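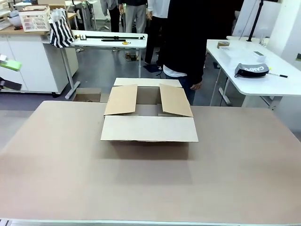

Wandby has released a new version of Paisan, its planning software for two-armed packing robots, with a rebuilt module for finding and closing the flaps of cardboard boxes. The update went out to existing customers in November and is included in the current license.

Box flaps have been a weak spot for the software. Earlier versions of Paisan treated an open carton as a rigid shape with four hinged panels, each at one of a few preset angles. Real cartons seldom sit that way. A flap that has been folded once springs back partway, a front flap may drop almost flat while the side flaps stand up at a slant, and corrugated board bends along lines other than the crease. When the preset angles did not match, the planner sent the arm to the wrong place or stopped and asked for an operator.

The new module estimates the angle of each flap separately from a single camera view, then updates the estimate while the arm is moving. If a flap shifts more than the planner allows for, the software replans the rest of the motion and keeps the part already completed.

"The old planner would throw everything away and start over from the home position," said Isamu Tamura, who leads the perception group at Wandby. "On a box with a stiff rear flap that could happen several times before it gave up."

Tamura's group trained the flap estimator on 2,000 recorded closings, using 16 carton types in single-wall and double-wall board. Most of the cartons were plain brown. Printed and white cartons made up a smaller share, and the release notes list glossy white board as a known problem under strong overhead light.

Planning time is also shorter. Wandby says a full closing sequence is now planned in 200 milliseconds on the standard controller, and that no hardware change is needed. Sites that run the older controller can install the update but will have to turn off replanning during motion.

The first site to use the module in daily work is Dornberg, a parts distributor that packs mixed orders by hand and by robot on the same line. Noboru Kuroda, who runs automation there, said the robots now call for help less often on the afternoon shift, when the line switches to larger cartons. He said the staff had more trouble with the new settings screen than with the robots.

"There were 2 places to enter the board thickness, and they didn't agree with each other," Kuroda said. Wandby has since merged the fields.

The release adds a replay tool as well. It shows the planned path, the estimated flap angles and the camera image side by side, so that an engineer can step through a failed closing and see which estimate went wrong first. Logs can be exported in the format used by Estura, the company's simulator, and run again with different settings.

Taping is still handled by a separate program – the planner hands over once all the flaps are down and the arms are clear. Tamura said a combined version is being tested in the lab, with no release date set. Cartons with interlocking bottom flaps are not supported for now.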